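Home | List archive | Subscribe | Search | Help

Filed under: Kitchen & Larder > Storage > Baskets

From: Lucrezia Costa
To: Cladico household list
Subject: Re: Baskets on the worktop — am I mad?

Gianni Amato wrote:

> Hello all. My wife's aunt has cleared out her house and we've come
> away with three wicker baskets, one of them big enough to bathe a
> spaniel in. I'd like to use them in the kitchen for vegetables
> instead of the plastic crates we have under the sink, but I've been
> told they harbour dirt, shed bits, and go mouldy the minute you put
> an onion near them. Is this true? Also, does anyone line theirs?
> And how on earth do you clean one? I tried a damp cloth and mostly
> got the cloth stuck.
>
> Gianni

Gianni, you are not mad, and please don't go back to the crates!

I've kept vegetables in wicker for years and I would sooner give up the kettle. We had the same plastic crates you describe (or their cousins) and I was forever finding a courgette that had turned to soup in a corner, sitting in its own puddle. Wicker lets the air round things. You also see what you've got, so you eat it, which in our house has made more difference than any amount of meal planning.

To take your questions in the order you asked them, more or less.

Dirt: yes, it gets in. If you buy your potatoes muddy, as I do from the Saturday market, half the field will end up in the weave. I tip them out on newspaper by the back door first and knock the worst off. Then once a fortnight I take the basket outside, turn it upside down and give it a good thump. A dry paintbrush gets into the gaps far better than a cloth. Mine is a 2 inch decorating brush that has never seen paint, and I'm absurdly fond of it. For anything sticky, a washing-up sponge that you've wrung out hard, a tiny bit of soap, and go along the strands, never across them. That's how you lost your cloth, I should think. Go across and every rough end grabs hold.

Let it dry properly before anything goes back in. I stand mine on its side near an open window and leave it until the next morning. Not on the radiator, please. I did that with a lovely old log basket one winter and it creaked at me for a week and then split along the rim.

Shedding: old ones do, a bit. Run your hand round the inside (gently) and snip off anything that catches. If it carries on, wipe the whole thing over with a barely damp cloth on a dry day, because wicker that has been in somebody's loft for years is usually just parched. It's wonderful how much it comes back. The creaking stops and you can feel some give in it again.

Mould: I have only had this once, and it was my own fault for putting washed leeks in still dripping. Dry vegetables, dry basket, off the floor, and you'll be fine. Onions are no trouble at all, though I keep them away from the potatoes, and so should you.

Lining: I go back and forth. A tea towel is pretty and catches the crumbs of earth, but it does block the air at the bottom, and then you may as well have a crate. I line only the small bread one. For the big one I leave it bare and put the heavy things at the bottom and the soft things on top. Some people on the Prandine list swear by brown paper, changed weekly. I tried it and forgot to change it, so I can't give a fair report.

What to put in: potatoes, onions, squash, lemons if you get through them quickly. Cucumbers I will only leave out for a day or two, and in a hot week they go straight in the fridge door. I know there are people who refrigerate them from the start and people who never do, and we had six messages about it on here in March, so I'll say no more — except that a cucumber straight from the basket, not fridge-cold, tastes of something!

As for your spaniel-sized one, I'm properly jealous. If it's too deep you'll lose things at the bottom, so you could stand one of the smaller ones inside it as a sort of upper deck. Ours does for shopping as well: everything goes in as it comes out of the bags, veg and odds and ends together, and gets sorted afterwards when there's a cup of tea on the go. Then the sponges go under the sink and the vegetables stay put. It sounds slapdash but it clears the table in no time, and with a big open basket there's no fiddling with lids or handles in the way.

One more thing, as you didn't say what yours are made of. If the strands are round and smooth it may be willow or cane, and both will take the treatment above. If it's flat and papery, go easier with the water, and try a small patch on the underneath first. Seagrass in particular smells like a wet dog when it's damp, and takes its time getting over it.

Do tell us how you get on, and what the aunt kept in them. I always want to know that. 

Lucrezia

Contact the list owner | © Cladico household list | Back to top
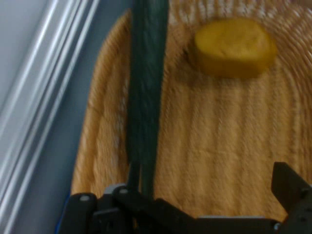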